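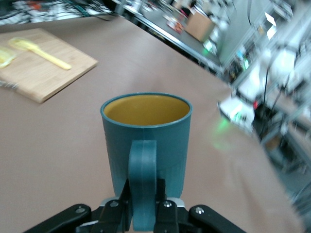 Can a visitor without any background in robotics get something out of an open day at the Nieto school?
Most of what the students do can be followed by watching, and the ones at the tables will answer basic questions, so a background is not needed.

Search this site Go

Besoria: open day at the Nieto robotics class

Jul 27, 2021

We had planned to spend the whole stay in Besoria walking the old town and the river path. The open day was on a paper taped up inside the bus shelter, and it was raining, so we went. The bus from Pistska takes 40 minutes and stops at the bottom of the school hill. The climb is steep but short. There is a handrail on the left side only.

Nieto is a technical high school with a summer program. The robotics class meets in a long room on the ground floor, past the welding shop. Admission was free and they asked us to sign in and to keep bags off the floor. There are 14 students in the class this summer. They work in small teams that share the equipment, and each team has its own project. The teacher is Horațiu Nedelcu. He gave a short talk at the door whenever enough people had come in, then left everyone to wander.

The project we spent the most time with is called Pirkideck. The goal is to have a pair of robot arms do ordinary kitchen jobs on a tabletop. The students picked the jobs themselves at the start of the term. The first one is picking up a mug by the handle and hanging it on a wooden mug stand. Others on their list use a cutting board and some utensils, and those are further behind. One boy told us they had wanted to do dishes, but the sink was turned down.

The students do not write out each movement. They steer the arms by hand through the job many times, record every run, and then train a program on the recordings. Afterward the program tries the job without anyone steering. Before each run someone moves the mug to a new place or turns it a little, so that the program doesn't just learn one spot on the table. A girl with a clipboard wrote down the position and the result. She had a column for dropped, a column for missed the handle, and a column for hung.

The handle was the subject of most of the talk. If the gripper closes too high, the mug tips forward when it is lifted. If the mug is turned the wrong way, the arm has to come in from the side, and then the wrist may not have room to turn toward the stand. We heard two students disagree about whether to grip the handle or the rim. The handle side had won for now, mostly because the rim has to stay clear of the pegs at the end.

We watched several tries. In one the mug was lifted and carried over to the stand, touched a peg, and was set back down on the table by the student in charge. In another it went on, and the people standing near us clapped. The arms are slower than I expected. A person would have hung a whole shelf of mugs in that time, and a man next to me said so out loud. The student running the table said he was right and went back to his screen.

There is a wait between runs while things are put back where they belong, and during one of these Mr. Nedelcu came over and talked about how the class is graded. Getting the mug on the stand does not count for much. The students are graded on their notes, on whether another team could repeat their work from those notes, and on a short talk at the end. He said the first group he taught had a machine that worked and no record of how, and they could not make it work again after the holidays. He changed the grading after that.

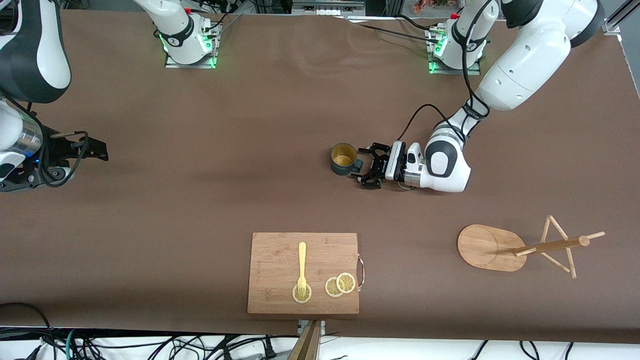 Nelu Bălan said the recordings were the part he had been wrong about. He had come into the class thinking more runs were always better, so his team recorded as many as they could in the first week. A good share of them were thrown out afterward. People had been tired and careless, and the program learned the careless parts too, including a pause before closing the gripper that one of his teammates always made. Now they stop when the person steering gets tired, and somebody else takes over. He said it would have gone faster if they had done that from the start.

He let my husband try the steering. You hold a pair of handles and the arms follow your hands, with a small delay. It is harder than it looks to judge how far away the mug is. My husband knocked it over on his first go and got hold of it on his second. His runs were not saved.

I asked what happens with the second arm, because most of what we saw used only one. It is meant for the jobs that come later, where one arm has to hold something still and the other has to do the work. Passing things from one gripper to the other is also on the list. They have tried it with a spatula and the results were poor. The spatula turns in the grip and arrives at the other side at a different angle each time. They are thinking about changing the pads on the fingers, but Mr. Nedelcu wants them to finish the mug first.

The other tables had smaller projects. One team had a little wheeled cart that followed a line of tape around the room and stopped when a foot was in the way. Children liked that one best and it was hard to get near. Another team was sorting bolts by length. They had a problem with their power supply while we were there and spent the time with the cover off, so I can't say how well it sorts.

Some practical notes. The room is warm and there are few places to sit. Coffee and a plain cake were sold in the hallway, cash only. The signs are in the local language, but enough of the students spoke English that we managed. You can go in and out as you like, and the desk will stamp your hand if you ask. Small children have to stay behind the tape at the arm tables, and this was enforced. Photos were allowed as long as you did not use a flash near the arms.

There is a second open day in November, when the teams give their final talks. Mr. Nedelcu said that one is quieter and that the talks are open to anyone, though most of the audience is family. The Pirkideck team hopes to show a job with both arms by then. The girl with the clipboard thought they would be showing the mug again.

We stayed until the rain let up and walked down the back way, which comes out by the market. The market closes early, so if you want lunch there, eat before you go up to the school. We missed it and had sandwiches at the bus station in Pistska.

Share this 14
2 comments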